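Marzo de 2022

Anoche no dormí bien y me he puesto a escribir antes de que se levante la casa. Ayer tuvimos la segunda entrevista en Mandside y quiero dejar anotado lo que se dijo, porque en casa luego cada uno recuerda una cosa distinta.

Mandside es el centro residencial que nos recomendó la orientadora del instituto. Admite solo chicos, de 13 a 17 años. El nuestro cumplió los quince en diciembre, dos semanas después de la última expulsión. Desde entonces no ha vuelto a clase más que a ratos. Se levanta a mediodía, come de pie y se mete otra vez en la habitación. No grita ni rompe nada. Al principio eso me tranquilizaba y ahora me preocupa más que los portazos del año pasado.

Nos recibió Armelle Royer, que lleva las admisiones. Habla despacio y toma notas a mano. Nos preguntó por el embarazo, por los colegios anteriores, por los abuelos, por el sueño. A mi marido le molestó lo del embarazo y se le notó. Yo contesté a todo. Luego preguntó qué queríamos nosotros que cambiara, y ahí nos quedamos callados un buen rato. Él dijo que aprobara. Yo dije que volviera a hablar en la mesa. Lo apuntó todo igual, sin comentarios.

El centro tiene 79 plazas repartidas en varias casas. Cada casa lleva un nombre y a él le tocaría Buchanan, la que está más cerca del campo de deporte. Vimos el comedor, el aula de refuerzo, la sala de visitas y un dormitorio de dos camas. El dormitorio estaba ordenado de esa manera en que se ordena cuando viene alguien. En el aula de refuerzo dan matemáticas y lengua en grupos de 12. Yo había leído que eran menos y lo pregunté. Me dijo que el año pasado eran menos y que este año ha habido más solicitudes.

El teléfono se entrega al entrar. Durante las primeras semanas hay una llamada corta por la tarde y las visitas son un fin de semana sí y otro no. El móvil lo recuperan por horas, según vayan. Esto es lo que peor le va a sentar y se lo tenemos que contar nosotros antes de que lo lea en el folleto. Quedamos en hacerlo los dos juntos, sentados, y no en el coche.

También hablamos de la medicación. No toma nada ahora mismo y no quiero que se la pongan sin consultarnos. La señora Royer dijo que el psiquiatra viene una vez por semana y que cualquier cosa pasa por los padres y por escrito. Pedí que me enviaran el modelo de autorización para leerlo en casa. Me lo mandó por la tarde y son cuatro páginas. Las he imprimido y están en la carpeta verde, con los informes del instituto.

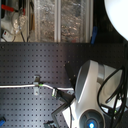
El otro centro que miramos, Skarnska, lo hemos descartado casi del todo. Está a demasiadas horas de coche y el primer mes no dejan visitas de ninguna clase. Además, cuando llamé me pasaron tres veces de persona y la última me habló todo el tiempo de la piscina. A mi marido le gustaba porque tienen taller de mecánica. Es verdad que al niño se le dan bien las manos y que desmontó la lavadora vieja sin que nadie le enseñara, pero no me parece suficiente para mandarlo tan lejos.

Queda una tercera posibilidad, que es no ingresarlo y seguir con Sandro Tedesco, el psicólogo que lo ve desde el otoño. Hablé con él por teléfono al volver. Fue bastante claro. Dice que el chico acude a las sesiones y se sienta, que alguna vez habla del hermano y casi nunca de sí mismo. No se opone al centro. Lo que me pidió es que no se lo presentemos como un castigo y que no le prometamos una fecha de salida que luego no podamos cumplir. Me contó que los chicos a veces enseñan la tristeza con enfado o con nada, y que las familias vienen tarde porque esperan verlos llorar. Me quedé pensando en eso mientras hacía la cena. Yo no lo he visto llorar desde que murió el perro.

Le pregunté también qué le parecía Prilex, el programa de mañana que ofrece el ayuntamiento, con talleres y vuelta a casa para comer. Conoce a gente que trabaja allí y habla bien de ellos. El problema es que hay lista de espera y que tendría que ir por su propio pie, y ahora mismo no va por su propio pie ni a comprar el pan.

Del dinero hablamos lo justo. Mandside cobra por trimestres y el primero se paga entero aunque se vaya antes. Podemos con ello si no cambiamos el coche y si mi madre nos adelanta una parte. Ella ya se ha ofrecido. Preferiría no aceptarlo, pero no voy a decidir esto por orgullo.

El pequeño me preguntó ayer si su hermano se va a la cárcel. Se lo ha dicho un compañero de clase. Le expliqué que es un colegio donde también se duerme y que iremos a verlo. Me preguntó si podía usar la bicicleta grande mientras tanto. Le dije que eso lo tenía que hablar con su hermano.

Por la noche subí y llamé a la puerta. Estaba tumbado con la luz apagada. Le dije que habíamos ido a ver el sitio y que quería contárselo con su padre delante. Contestó que vale. Luego preguntó si las habitaciones eran compartidas y le dije que sí, de dos. No dijo nada más, pero tampoco me pidió que cerrara la puerta, y la dejé entornada.

Pendiente para esta semana: pedir el certificado de notas en secretaría, devolver la autorización con las dudas marcadas a lápiz, llamar a mi madre. Preguntar en Mandside si puede llevarse la guitarra. Tiene dos cuerdas rotas y hace meses que no la toca, pero la sigue teniendo a los pies de la cama.

Ya se oye la ducha. Voy a poner el café.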